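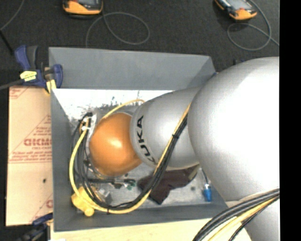
Un bras, un bac gris et beaucoup de patience : une matinée à regarder un robot prendre des leçons

Samedi 5 avril

Je vous avais promis des nouvelles de l'atelier Stutix, eh bien en voilà ! J'y suis retournée ce matin (oui, un samedi, ils avaient du café et moi des pneus neufs à roder) pour voir où en était leur campagne de collecte, celle dont je vous parlais dans le billet sur les ateliers du canal. Petit rappel pour ceux qui prennent le train en marche : Stutix veut apprendre à un bras robotisé à vider un bac où tout est mélangé, sans que personne n'ait à écrire une règle pour chaque objet. Pour ça il faut des exemples, des tas d'exemples, et c'est cette récolte qui se passe en ce moment, bac après bac.

Le bras, c'est un KUKA, argenté et orange, avec un gros faisceau de câbles noirs et jaunes qui lui court le long du poignet. De près c'est plus massif que ce que j'imaginais. Quand il descend dans le bac, il en bouche carrément tout un bout, et je me suis retrouvée à me pencher comme une idiote pour essayer de voir ce qu'il allait chercher. Le bac lui-même est tenu à l'arrière par un serre-joint bleu et noir, du genre que mon père avait dans son garage. J'aime bien ce mélange, le bras industriel d'un côté et le serre-joint de bricoleur de l'autre.

Dans le bac, du vrac. Une pièce jaune vif tout anguleuse, une espèce de chose souple bordeaux tirant sur le marron, un petit cylindre bleu au dessus clair, des bouts verts, des trucs translucides. C'est voulu, évidemment. Le jaune, ça va, il se voit de l'autre bout de la pièce. Le souple, c'est une autre paire de manches, parce qu'un objet mou ne se présente jamais deux fois pareil et que la prise qui marchait tout à l'heure ne vaut plus rien au tour suivant. Quant au translucide, on m'a expliqué que c'était la hantise de l'équipe : la vision le confond volontiers avec le fond, et le fond est gris clair, moucheté, avec une zone blanche toute éraflée près de la paroi. Autant dire que ça n'aide pas.

Comment ça se déroule ? Chaque essai part d'un bac remué à la main. Le bras tente une prise, une personne assise à côté note si c'est bon ou raté, et l'ensemble part dans la base avec les images et les mouvements. Et puis on recommence. J'ai demandé si les ratés étaient jetés, et là j'ai eu droit à un « surtout pas ! » en chœur. Une prise qui glisse, un objet poussé dans un coin, c'est précieux pour la suite, à condition d'avoir été étiqueté proprement. C'est même ce qui leur manquait le plus au début : ils avaient de très jolies réussites et presque pas d'échecs, alors le modèle se croyait très fort. Il a fallu sortir les objets pénibles pour lui rabattre un peu le caquet.

Côté chiffres, l'objectif de la campagne est de 400 essais annotés par famille d'objets. Pour les objets souples, ils en étaient à 168 hier soir. Il reste donc du chemin, et c'est la famille la plus lente, parce qu'il faut remettre la chose en tas entre chaque tentative et qu'on a vite tendance à la reposer toujours de la même façon. Ils ont fini par se donner une consigne toute bête : celui qui remue le bac regarde ailleurs. J'ai essayé, c'est étonnamment difficile, on a envie de ranger !

La partie logicielle s'appelle Vollo, c'est l'outil maison qui enregistre les essais et les range. On m'a montré l'écran de relecture, où l'on peut revoir chaque prise au ralenti et corriger l'étiquette si on s'est trompé de touche. Ça arrive, surtout avant le déjeuner. Deux personnes relisent désormais chaque lot séparément, et quand elles ne sont pas d'accord le lot est mis de côté. Exemple typique : l'objet est soulevé mais retombe dans le bac un instant plus tard. Réussi ? Raté ? Ils en ont débattu assez longtemps pour créer une troisième étiquette, « lâché », et franchement je trouve ça plus juste.

Ce que j'ai préféré, c'est le bruit. Ou plutôt son absence, je m'attendais à un vacarme d'usine et on s'entend parler sans forcer la voix. Par contre il faut aimer la répétition. Au bout d'une demi-heure je commençais à encourager le bras à voix basse, et je n'étais pas la seule (je ne dénoncerai pas). Le réglage de la vitesse est volontairement prudent pendant la collecte, ce qui donne un côté un peu cérémonieux à l'affaire.

Et après ? Les données doivent partir chez Boersma, qui s'occupe de l'entraînement, d'ici la fin du mois d'avril si tout va bien. Le premier modèle reviendra ensuite à l'atelier pour être testé sur des objets qu'il n'a jamais croisés, et c'est là qu'on verra ce qu'il a vraiment retenu. Nekora, qui prépare des commandes de pièces détachées et qui finance une partie du projet, attend surtout de voir comment il s'en sort avec les petits objets en vrac. Chez Stutix on reste prudent, on parle de trois semaines d'essais au minimum avant de montrer quoi que ce soit, et j'ai bien senti qu'il ne fallait pas insister pour avoir une date de démonstration. J'ai insisté quand même, sans résultat.

Dernière chose, pour celles et ceux qui m'ont écrit après le premier billet : oui, ils cherchent du monde pour l'annotation, des demi-journées, sur place, formation comprise. Pas besoin de savoir programmer, il faut un bon œil et ne pas s'énerver quand le même objet tombe dix fois de suite. Le formulaire est sur la page de l'atelier, rubrique « Participer », et on m'a précisé que les matinées partent plus vite que les après-midi. De mon côté j'y retourne quand la série des objets souples sera bouclée, et si vous avez des questions à leur poser d'ici là, mettez-les en commentaire, je les emporterai avec moi.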